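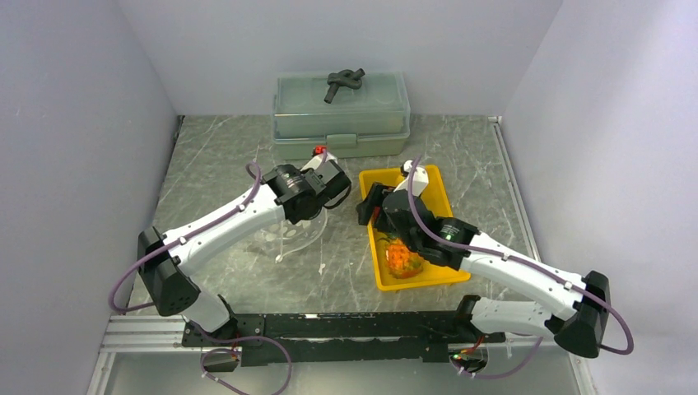
**Ticket 195 — Lid on green box won't stay down, plus bits and bobs on same table**

Opened by: Margarida Veloso
Picked up by: Uldis Stankevičius
Status: closed (mostly — see end)
Area: Dunby, side bay, grey marble-look top

---

**Reported (Margarida):**

Green storage box, the see-through one with the clear lid. Lid pops at the front when I carry it. Latch tab clicks but lets go again as soon as you lift. Twice this morning, second time the whole lot went on the floor. Rope knot sitting on top for now because it wouldn't go in with the lid shut. Please can someone look before the August stocktake, I don't want to re-list everything with a box that doesn't close.

Also the yellow tray rocks. And the clear plate has spots that come back after washing. Might be three tickets, sorry, all same table so put them together.

---

**09.15 — Uldis**

Got it. Couple of questions before I come down:

- is it the front only or does the lid lift at the back as well
- anything in the box taller than the rim
- is it the Sotum lid or did we swap it with the Niltasach one when the shelves got moved

**09.40 — Margarida**

Front only. Don't think anything is too tall but it's packed tight, I sat on it a bit to be truthful. No idea about the lid. They all look the same to me!! Clear is clear.

**10.05 — Uldis**

They're not the same, Niltasach ones are a touch wider at the lip. Sit fine, click fine, then spring. Had this on the big boxes last year. Will bring a spare of each.

**11.20 — Uldis, at the table**

Took rope off. Opened box, everything out.

Lid underside stamped Niltasach. Box base stamped Sotum. So that's most of it.

Tried:

1. Same lid, empty box. Clicks, holds on the flat. Lifted by the ends — pops. So not only the packing.
2. Sotum spare lid, empty box. Clicks, holds, lifted, turned on its side, fine.
3. Sotum lid, full box, packed as it was. Held for 5 lifts then went on the sixth. So it IS also the packing, a bit.
4. Sotum lid, full box, the tall tin laid down instead of stood up. Held every time. Stopped counting.

Checked the latch tab while I was there. No crack that I could feel. Slight white line where it bends, they all get that.

Leaving Sotum lid on. Tin stays lying down pls.

**11.35 — Margarida**

Brilliant thank you. Where does the rope live then? It was in that box originaly.

**11.50 — Uldis**

Tried it in. Knot's too fat, pushes the lid up in the middle and we're back where we started. Either undo it and coil it flat or it stays out. Not my rope so haven't touched the knot.

**12.10 — Margarida**

Ezeani lot want it kept knotted, it's on their list as one knot, short ends. Leave it on top of the lid for now then. Will ask if it can have its own bag.

---

**Yellow tray**

**12.30 — Uldis**

Rocks corner to corner, yes. Emptied it, the pepper or whatever that orange and green thing is meant to be, and set it down in a few places:

- mid table, rocks
- nearer the back wall, rocks the same
- other table, rocks the same

So tray not table. Base is bowed. Somebody's had it in hot water at a guess, what temperature do we wash these at?

**12.45 — Margarida**

Whatever the machine does. Kitchen says it had been put on 90 by mistake and they've turned it back down. Plates went in on that as well.

**12.50 — Uldis**

That'll do it. Will try flattening under weight overnight, warm water first, tea towel, pile of catalogues on top. No promises.

**Next day, 08.30 — Uldis**

Better. Still a tiny rock if you press one corner hard but it sits on its own. Sides still straight. Calling that good enough, not worth ordering a new one for.

Put the fruit back in it. Veg. Fruit-veg.

---

**Clear plate**

**08.45 — Uldis**

Three goes at the spots:

- washing-up liquid and a soft cloth: no change
- white vinegar, ten minutes, rinse: most of them gone. So limescale
- bicarb paste on the ones left: nothing, and I'd rather not rub harder, it's plastic and it'll go cloudy

The ones left over are pitted, can feel them with a nail. Not coming out. Won't hurt anything.

The thing about them coming back — it's being left to dry flat on the table. Puddle sits, dries, spots. Stand it up in the rack or dry it with a towel.

**09.00 — Margarida**

We've always left it flat because it rolls about in the rack. Will use a towel. How many of these have we got? Could we just swap the worst one.

**09.10 — Uldis**

4 in the cupboard, all from the same wash, all spotty. Done the lot with vinegar while I had it out. Smells like a chip shop down here.

---

**Table top**

**09.25 — Uldis**

Not asked for but noticed. Scuffs on the marble pattern. Tried a damp cloth on a couple, then a white eraser. The darker marks lifted a bit, the pale ones are in the surface. No cream cleaner on it please, takes the shine off and then you've a dull patch you notice more than the scuff.

Metal strip down the right-hand side: ran a cloth along it, crumbs came out. Wants doing with the weekly clean. Not lose, checked.

**09.30 — Margarida**

Crumbs of what??

**09.32 — Uldis**

Didn't ask.

---

**Done**

- Sotum lid on green box, Niltasach lid back to stores with tape on it saying which it is
- tin laid flat inside
- tray flattened, back in use
- plates descaled, towel dry from now on
- table wiped, strip cleaned out

**Still open**

- bag for the rope. Waiting on Ezeani. Till then it sits on the lid, lift it off BEFORE you carry the box
- other green boxes want checking for mixed lids, more than one will be wrong I'd think. Turn lid over, name is on the underside near the latch. New ticket for that, I'll raise it
- label on the wash machine, Margarida to do

**14.10 — Margarida**

Carried it up and down the stairs, full. Lid stayed shut. Label's on the machine, in capitals. Happy to close.

**14.15 — Uldis**

Closed. Rope bag moved to its own ticket.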